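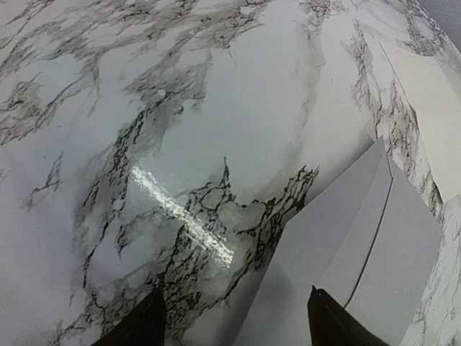
Wrist view, paper folding, right finger at the folded sheet. Marble top, glare as usual.

Wed 17 June

Paper day. The plan on the whiteboard said "fold and stack, both sheets, 20 good episodes before lunch." Whoever wrote that has met paper only socially. (It was me.)

Setup same as the end of last week: Arriaga arm on the short side of the table, black fingertips, wrist camera on, overhead lights all the way up. Marisol Quintero teleoperating, me on the keyboard marking start, stop and keep or toss. We swap after every block so that neither of us gets to be the style the model learns. Her folds are slow and tidy. Mine are quick and look like a tax form that's been through a coat pocket. The policy ought to see both, or so I tell myself.

Task wording, as it will go in the label file: "fold the sheet in half and place it next to the flat one." I had "neatly" in there and took it out. We argued over what neatly means for most of a coffee and never got to a number.

Block A, Marisol driving. 20 attempts, kept most of them. The good ones all go the same way: slide one fingertip under the near edge, lift until the sheet bends by itself, walk it over, come down along the crease with the side of the finger. The bad ones go bad at the start. The fingertip skates along the tabletop, the sheet skates with it, and you spend the rest of the episode herding paper toward the far edge. Two went on the floor. Those are tossed, though I kept the raw files in the reject folder in case we ever want a what-not-to-do set.

Block B, me driving. Fewer keepers. No further comment.

Things to sort out:

The table. The Flurkby marble-look top was picked because the plain white one made white paper vanish on camera. Fine, the paper has an outline now. In exchange we have veins. In the wrist view the dark web of lines near the middle is the busiest thing there by a mile, and the one long diagonal glare streak is brighter than any edge of the paper. If I were a small network looking for something to care about, I'd pick the streak. Worried we're going to train a very good streak follower. Marisol's answer is to rotate the top a quarter turn between blocks so the pattern stops lining up with the task. Cheap, annoying, probably right. We start tomorrow.

The light. Tried to kill the glare by switching off the overhead row and using the Mistach lamp from the side. The streak went, and so did the crease. With the overheads on, the folded sheet has a lighter side and a darker side with a sharp line between them, and you can tell at a glance what shape it's in. With the lamp it's a pale blob. Put the overheads back. We take the streak and live with it, and record one block in five under the lamp for variety.

The white on white problem, part two. Flat sheet up at the top right of the wrist view, folded one at the lower right, both plain, no marks. When the arm comes in low the two can run together for a few frames. I suggested coloring one of them in. Marisol pointed out that the people who want this want it for plain paper. She's right, and I've put the markers away.

Fingertips. Tapered ones are good for getting under an edge and bad for pressing a crease, as the contact is so small. I spent part of the afternoon on the wider pair from Flelteck. They press beautifully and can't get under anything. Back to tapered. Somebody will suggest a hybrid. Somebody is welcome to print one.

Labels. I changed the keep rule halfway through Block B, which is bad practice and I'd shout at anyone else for it. Old rule: keep if the fold stays down when the gripper backs off. New rule: same, plus no more than 3 regrasps. Otherwise we're teaching it to fidget. I went back over Block A with the new rule and re-marked it, so the whole day is consistent now. Label file has a note at the top saying so. Do not use the copy on the desktop, it's the old one. I'm leaving it there only until I'm sure the new one isn't corrupt, and then it goes.

Also, the stop key. I keep hitting it late, so a lot of episodes end with the arm just hanging over finished work, admiring it. Trimmed by hand today. If I don't get better at it we need a foot pedal.

Paper stock: used sheets go in the tray marked USED, please. A sheet that's been folded before folds again along the same line with no effort at all, and it makes whoever is driving look like a genius. I strongly suspect this explains the lovely run in the middle of Block A. Marisol disputes it.

For tomorrow: rotate top, fresh sheets only, re-check wrist camera exposure with the lamp on. Start each episode with the sheet somewhere new, and I mean really new, not nudged over a thumb's width. Want the full set in before the August training run, and card stock is still to come after this, which at least has the decency to stay where you put it.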